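Notes from the Drokberg visit, July

Typing this on the train back, so excuse the spelling. We got there just before 9, coffee in the hallway, then straight down to the lab. Kristóf Szalai did most of the talking. Erzsébet Kun runs the software side and took us through the parts I cared about.

First thing, the stack. They call it Kos. Started as a pile of logging scripts, now it does recording, time alignment, replay and training jobs. One config file per task. I asked how many tasks. Four right now, all cloth, all on a tabletop.

Time alignment took up most of the first hour and deserved it. Cameras and grippers each keep their own clock. Old version stamped everything on arrival at the PC, and when the disk got busy the stamps slid. Policies trained on that closed the jaws late, every time, and they spent weeks blaming the network. Now they stamp at the source and fit the offset afterward. Kun showed us the before and after plots. The before one was ugly.

Then the replay tool, my favorite. You scrub through an episode and see gripper pose, jaw width and video on one timeline. Anything with a jump in the pose track gets a red bar. They had 3663 episodes on the server when we looked and 219 of them flagged. A person goes over each flag, no automatic deleting. Szalai wants to automate it, Kun doesn't. Bit of a back and forth there.

Data collection next. Handheld grippers, one per hand, white mat taped down on the table, folded cloth to work on. Pose comes out of the tracking, jaw width over the cable.

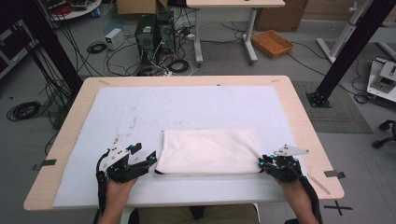

Asked about corners, which is where our own folding policy at Gremedlow falls apart. Their answer: the planner doesn't get to pick the grasp point anymore. It proposes a region, the learned policy does the last bit, and a plain old controller caps the speed. Control loop runs at 100 Hz, policy much slower, and they interpolate in between. White cloth on white is hard for the perception and they know it. Shadows help. They are trying a depth channel but Kun was not sold on it yet.

Skipped the lunch talk to look at the simulator. Didn't get much out of it, the cloth model is stiff and they mostly use it for checking reach and collisons.

To do for us: source timestamps, before anything else. Ask Stiltcombe if their driver exposes them. Kun is sending the offset fitting script, and I owe her our log format in return.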